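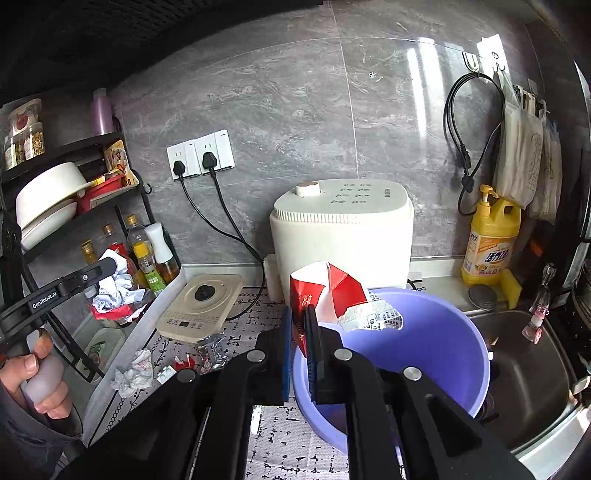
I bought the Kakuvport folding dish rack because my old one had rusted through at the feet and was leaving little orange horseshoes on the counter. I didn't want to spend much time on the decision and then spent most of January on it. My kitchen is the kind where everything has to share. The sink shares with the counter, the counter shares with the bread, and a big round purple-blue basin sits half on the patterned mat and half over the side of the sink, like a guest who won't pick a chair. Any rack that moved in was going to have to get along with that basin, and I measured for it. Kakuvport, I suspect, did not.

The rack comes flat in a box you could mistake for a board game. Assembly is four legs, two trays, a cutlery cup and a sheet of drawings in which a smiling plate shows you where to push. I pushed. It took me 17 minutes, most of them spent on the back left leg, which clicks in only if you lean on it as though you're closing a suitcase. Once it's in, it stays in. I have since tried to fold the rack for storage, as shown on the box, and I can report that it is now a rack for life.

Let's do the good part. It holds plates upright and far enough apart that they dry overnight, including the deep pasta bowls that my last rack treated as a personal insult. The coating hasn't chipped. The drip tray has a spout you can turn to face the sink, and the water does go down it, provided your counter leans the same way as Kakuvport's test counter. Mine leans toward the toaster. A folded piece of cardboard under one side fixed that, and I've decided to think of it as an accessory.

Now the cutlery cup. It hangs off the side on two hooks, and it's fine with forks. Add one serving spoon and the whole cup swings out over the edge and points at you. My neighbor Lindsay Hapeta owns the same rack and has solved this by keeping her spoons in a jam jar. I asked what she keeps in the cup. "A sponge," she said, in the tone of someone who'd been waiting for the question.

The top tray is meant for glasses. Short glasses, as I learned. Anything taller than a juice tumbler has to lie down, and then it rolls. I lost one that way, a heavy one from the Chisholm thrift store that I'd had for years and never liked until it broke.

I did look at the Zikevness, which costs nearly twice as much and comes in a color called fog. A friend in Drastside swears by hers. It's a handsome thing and it doesn't fold either, but it never said it would. If you cook for four or more, that's probably the one to get. There are 1054 reviews of the Kakuvport on the store page where I bought mine, and I read far too many of them before ordering. The one-star people are angry about the cup. The five-star people don't mention it, and I assume they eat with their hands.

Three and a half stars from me. I'd buy it again, at the sale price, and I'd throw the cup out with the box. The replacement feet are sold separately, in packs of three. The rack has four.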